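From: Gun-woo Han
Date: May 10, 2024
Subject: Re: [bench-sim] Anyone paid for the Flivach two-arm pack?

> Has anyone on the list used the Flivach two-arm pack from
> Pritamport? We are looking at it for a class next October and the
> sales page is thin. I mostly want to know if the wrist views are
> any good and if the license really covers 80 seats. Also, is the
> setup as bad as it was with Hustalora?
>
> Bang

Bang,

We have had it since the winter, so I can answer most of this. It costs 400 a year for the base license. That gets you the two arms, the table, one room and a set of small parts. The seat count is real. I asked Pritamport by email and they confirmed 80 seats on one license, as long as all of them sign in through the same school account.

Setup was easier than Hustalora. I had it running on a plain desktop in one afternoon. The installer does want its own copy of the physics library and will not use the one you already have, so leave room on the disk. The manual is a PDF of 333 pages, and the part you need for a class is chapter 2. Most of the rest is a listing of settings.

On the wrist views: they are usable. Each gripper has one and you can record both along with the overhead view. You get the fingers at the bottom of the picture and whatever is in front of them, and the room behind is rendered too, window and all.

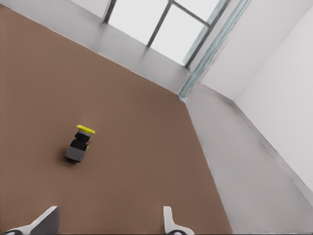
I would turn the window light down before you record anything. At the default setting the glass goes to plain white, and one of my students had a color filter that kept picking up the wall and the floor next to it. There is a slider for it under Room. The change is not saved with the task file, so you have to put it in the startup script or set it again each time.

Small parts are also a bit soft in the wrist view. For cubes it makes no difference. For the little stacked parts with the yellow cap I would use a higher render size, and then it runs slower. Try it on your own machines before you promise anything to a class.

The task I would start students on is the cubes and tray. It is simple to explain and both arms can be used. The overhead view is the best one for checking what went wrong in a run.
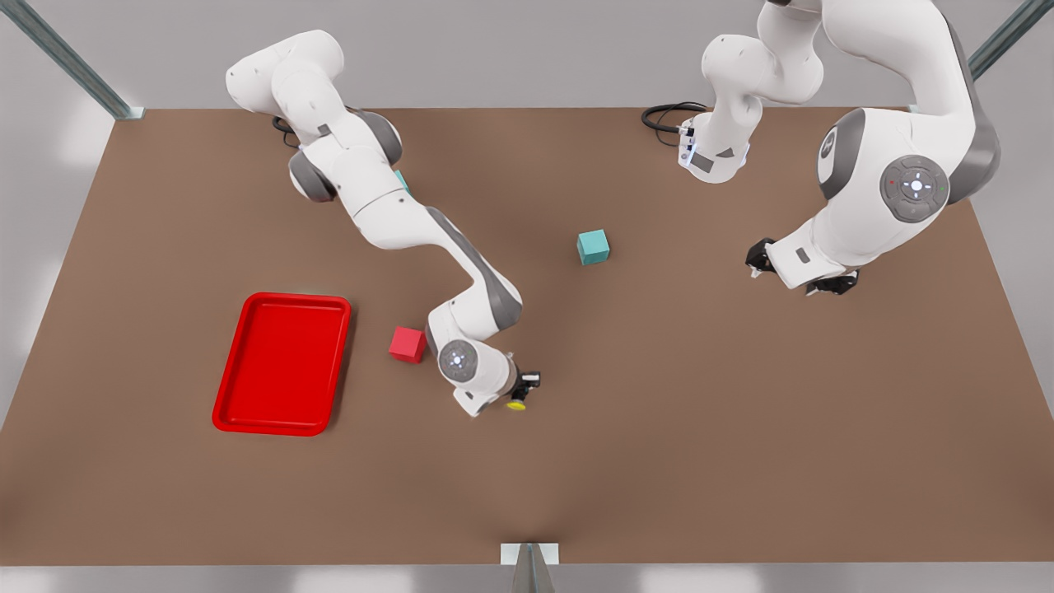 Cubes and tray task, overhead view. Red tray at left, both grippers lowered over the table.

One thing to plan for is that the arms block a good deal from overhead. A cube can sit behind an upper link and your code will lose it. We told students to move the arm out of the way first and then look, and that took care of most of it.

Things I do not like: the part names changed between the last two releases and old task files fail without a clear message. Support answers within a few days but only by email. And the extra rooms are sold one at a time, so ask for a quote if you want more than the one that comes with it.

For a class I would buy it again. If you only need one arm, the Hustalora kit is cheaper and you already know its problems.

I can send you our startup script and the task file for the cubes. Write to me off list and tell me which release you plan to install, as the files are not the same.

Gun-woo Han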